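23 January 2025

14 comments

Woke before six with the boiler clanking and couldn't get back off, so I got up and measured the back room again. It is the same size as it was last week. The old dining table from Mabaso Road will not go in there unless the door opens outwards, and it doesn't. I have written to the landlord about rehanging the door but I don't expect an answer before the end of the month.

Bread and marmalade for breakfast. Rang the gas people and was in the queue for 19 minutes before I gave up.

Kohei Nakajima came over at lunchtime with the van and we took the wardrobe to the tip. It was heavier than it had any right to be. One of the doors came off on the stairs and took a strip of paint off the wall, which I'll have to touch up. He stayed for soup and we talked about what I should do for furniture. His view is that I should buy nothing until August and live with boxes, then I'd know what I needed. He did this himself at the flat in Bavel and says he ended up with three things fewer than he'd planned. He also admitted he ate standing up for most of a winter.

I can't do that. My knees aren't up to it and I want to be able to have people round. What I want is light furniture that one person can shift. Everything my parents had was dark and weighed a ton, and nothing in that house was ever moved. When they finally had the carpet up there were deep dents where the sideboard had been standing.
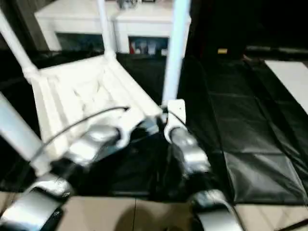
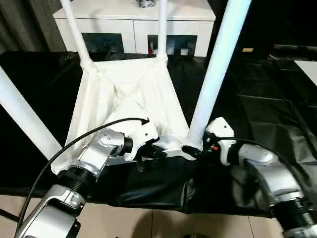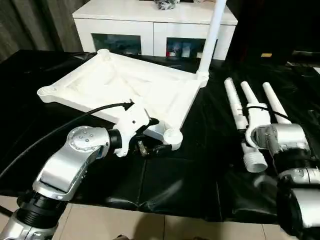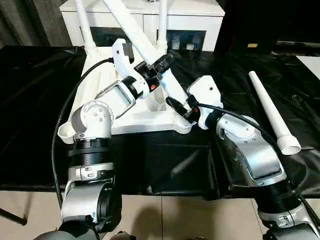 The white one, four pictures.

I prefer white to the pine, though it will show the dirt. Pine goes orange near a window. The set in Hellden was pine and by the time I left it was the colour of tea, apart from a pale ring where the fruit bowl used to stand.

After Kohei went I walked down to Zokley's to look at what they had. Not a lot. A folding table with a wobble, a nest of tables with the middle one missing, and a decent kitchen stool at £14. I sat on the stool for a while and the man didn't seem to mind. He says they get up to six house clearances a month after Christmas and to come back in a fortnight. I nearly bought the stool. Then I thought about carrying it home uphill in the rain and left it. I'll probably regret that if it's gone.

Rain all afternoon. Unpacked two more boxes, both books, and stacked them along the skirting in the hall. Found the good scissors and the lead for the radio. Still no sign of the tin opener, so the soup at lunch was the carton sort and supper was eggs.

Did the sums again this evening. If I sell the dining table I can afford a smaller one and two chairs, perhaps three if they don't match. I don't mind if they don't match. My sister does, but she lives in another town and will only see them at Easter.

Need to get: filler, a small pot of magnolia, bin bags, fuse for the lamp. Ring the gas people again first thing.

Bed at ten.

3 shares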